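Chapter 5
Lines That Never Cross

What you'll meet in this chapter: contour lines and what they stand for, the contour interval, index contours, steep and gentle slopes, hilltops and hollows, valleys and spurs, drawing a profile.

What you'll need: a pencil, a strip of scrap paper, the Stosdale sheet from the back pocket of the book, and a potato.

I got lost on Puvircombe Hill when I was nineteen, in perfectly good weather, holding a map. I'd like to blame the map, but it was a fine one. The trouble was that I'd been reading it the way most people do, which means I looked at the roads and the names and the little blue streams and let my eyes slide right over all the thin brown lines. I thought they were a sort of background. So when the path I'd picked (a nice short one!) turned out to go straight up what was more or less a wall, I tried to go around it, and then around the thing I'd gone around, and I came down two valleys over from my car.

Holger Lindholm, who was teaching the field course that fall, put the map on the hood of his truck the next morning and asked me to read him the brown lines. I couldn't. He handed me a pencil and told me to trace one, just one, until I got back to where I'd started. It took ages. By the time I got back around I'd walked the whole hill with the tip of a pencil, every bulge and every gully, and I've been in love with contour lines ever since.

So that's where we'll start. Before you read any further, open the Stosdale sheet, find the line marked 400 on the east side of the village, and trace it. Go slowly. If you run off the edge of the map, that's fine – go back and follow it in the other direction.

What is a contour line?

A contour line joins places that are the same height above sea level. If you could walk along the 400-foot contour you'd never take a step up or a step down. You'd wander in and out of valleys and around the noses of hills, and your walk might be miles longer than it needed to be, but your feet would stay level the whole way.

I find it helps to think about a bathtub. Sit in the tub (or put a potato in it, more on that in a minute) and look at where the water touches your knee. There's a line all the way around. Let some water out and you get another line, lower down and a bit bigger. Let some more out and you get another. Look straight down at those lines from above and you've got a contour map of your knee.

When people first try drawing this, they sometimes make two lines cross. Have a think about what that would mean. One spot on the ground would have to be at two different heights at the same time! Leaving aside overhanging cliffs, which we'll get to at the end of the chapter, it can't happen. Lines can crowd together until they nearly touch, and they can spread so far apart that you wonder whether the mapmaker went home early, but they stay in order.

Bands and rings

Once you've got an eye for contours you'll start to see them on everything: wood grain, agate, the paper inside the covers of old ledgers, the rings a wet glass leaves when it's been moved around. Plenty of printed patterns have the look as well. Bands nest inside bands, and now and then one closes up into a ring.

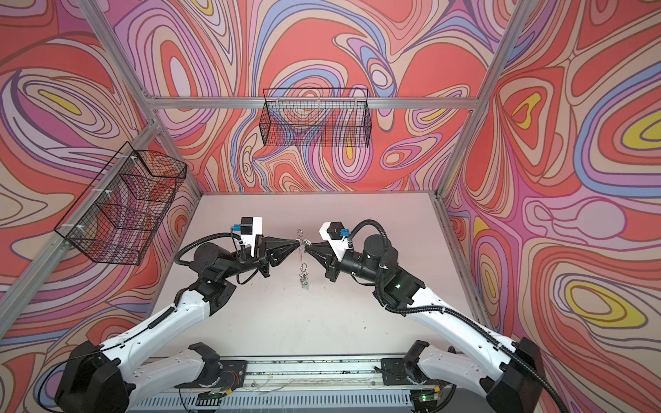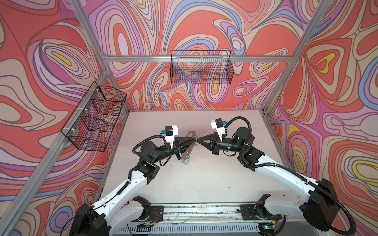
Figure 5.1. Contour-like bands in coral red, salmon, lavender and periwinkle blue, with touches of yellow, on the walls of an enclosure.

A pattern doesn't have any heights in it, of course. Nobody can tell you whether a ring in a swirly print is a peak or a pit, and on a real map you couldn't tell either if the numbers were missing. Rekha Gounder, who read the first draft of this chapter, wrote "hill or hole??" in the margin beside every closed loop I'd drawn, and she was right to. From now on, whenever you draw a closed loop in an exercise, I want a number on it. If it's a hollow, add the small tick marks pointing downhill.

The contour interval

The step in height from one line to the next is called the contour interval. It's printed at the bottom of the sheet, usually near the scale, and it's the first thing you should look for. On the Stosdale sheet it's one hundred feet, and that's big. It keeps the map tidy, but a whole lot of landscape can hide between two lines. The old quarry at Drovik doesn't show up at all, and you could certainly fall into it.

Try this one in your head. You start at the church in Stosdale, right on the 400-foot line, and finish at the top of Chowdary Ridge, right on the 900-foot line. How much have you climbed? How many spaces between lines did you pass through? (Five hundred feet, and five spaces, provided you went up all the way and didn't dip into a valley halfway.)

Every so often a line is drawn thicker than its neighbors. That's an index contour, and it usually carries the number. If the line you're on has no number, walk your pencil to the nearest thick one and count back.

Activity 5A: The potato

Damilola Lawal has used this with her classes for years, and I've borrowed it with her permission. Work in pairs.

Cut a large potato in half lengthwise and lay it flat side down. Slice it level, like a loaf of bread lying on its side, keeping all the slices the same thickness. Put the biggest slice on your paper and draw around it. Line up the next slice the way it sat on the potato and trace that inside the first. Keep going to the top.

Now swap drawings with another pair. Can you pick out their potato's steep side before they show you?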